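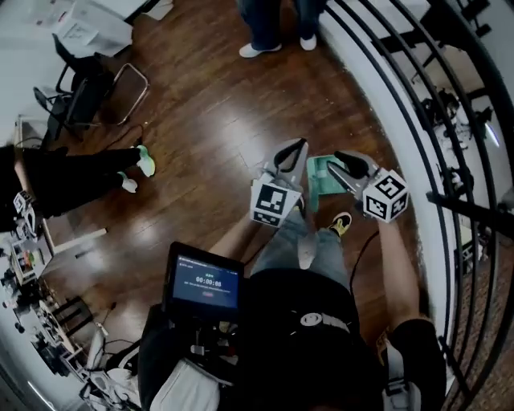
Flosthorpe Hall users' meeting: the floor, the cleaning and the cupboard

September 2020, notes by Myfanwy Craddock

Hello all! I said I'd write these up quickly and then I didn't, so sorry for the wait. Preben normally takes the minutes but he was chairing, and I had a pen, so you get mine. I've put them down more or less in the order we talked, which wasn't the order on the agenda.

Who came

Preben Juhl (chair), Xuelian Cao, Lærke Hviid, Vibeke Hafþórsson and me. Apologies from the Kiltow choir, who had a rehearsal.

Last time's notes

Agreed, apart from one thing. I'd written that the back door sticks. Lærke pointed out it's the side door that sticks, and the back door is the one with no handle on the inside. Corrected.

The wooden floor

We spent ages on this, mostly because everyone is so pleased with how glossy the boards are and so nervous of spoiling it. The bill from Lazaridis came to 3000 pounds and has been paid in full – Xuelian has the receipt in the blue folder if anyone wants to see it.

Lazaridis left us a care sheet and Preben read it out. The gist is: sweep before you mop, wring the mop out properly, no steam cleaners, and felt pads on anything with legs. Vibeke asked if ordinary trainers were all right and yes, they are, as long as you haven't just walked across the car park gravel in them. I asked about tap shoes. There was a bit of a silence. Preben will ring Lazaridis about tap shoes.

Lærke would like it noted that the piano should be lifted and never pushed. Noted!

Sweeping up

At the moment each group sweeps after its own session, or is meant to. Xuelian had found glitter along the planks on three mornings (the playgroup have owned up, and were very nice about it). She thinks people do sweep but then leave the heap by the wall for want of something to pick it up with, and I must admit I've done that myself.

So we talked dustpans for longer than I'd have thought possible. Vibeke is all for plastic, as a metal edge could scratch the boards. Preben prefers the long-handled sort, for the sake of his back, and says he'll bring his own. We settled on buying plastic ones with a good flat lip, one for the main room, one for the kitchen and one to stay in the cupboard. So that's 3 pans with brushes, and Vibeke will get them from the hardware shop in Kiltow and give Xuelian the bill.

Green for the main room and any other colour for the kitchen, please, so that what's been under the cooker stays under the cooker, so to speak.

Floor cleaner

Lærke brought a bottle of Ceruvix, which her sister uses at home, and we all had a sniff. Opinions were mixed! Preben said pine, I said swimming baths. The label says it's suitable for sealed wood, but we'd like to be sure it goes with the finish we've got, so it can be added to Preben's phone call. Until then it's plain water and a well-wrung mop.

The cupboard

It won't shut. Xuelian and I have offered to empty it one morning and put back only what somebody will claim. If you own the camping stove, the box of single curtains or the tombola drum, do speak up. Anything without a name on it by November goes to the jumble sale.

We'd also like hooks on the inside of the door for the brooms. Lærke has a drill and a free afternoon, which is more than the rest of us could offer. Pans to hang up by their handles as well, and please empty them first.

Bookings

There are 9 regular groups now, which is lovely, but the changeovers are getting tight. We agreed to leave a gap between sessions so whoever's in first has time to sweep without the next lot standing over them with their coats on. Vibeke will redo the chart for the noticeboard in bigger writing. She'd also like people to stop crossing each other out on it.

Any other business

We have 22 stacking chairs with no felt pads. Preben will order the pads, and I said I'd stick them on if somebody would keep me company with a flask.

The tea urn is fine again. It was the plug.

Xuelian asked who has the second key. None of us did – if it's you, could you drop it through Preben's letterbox?

Next meeting is in November, same room, bring a cushion. I'll pin the agenda up once I've written one.

Flosthorpe Hall users' group | Contact us | Back to top
Get the hall newsletter: enter your email to sign up
This site uses cookies. Accept | Find out more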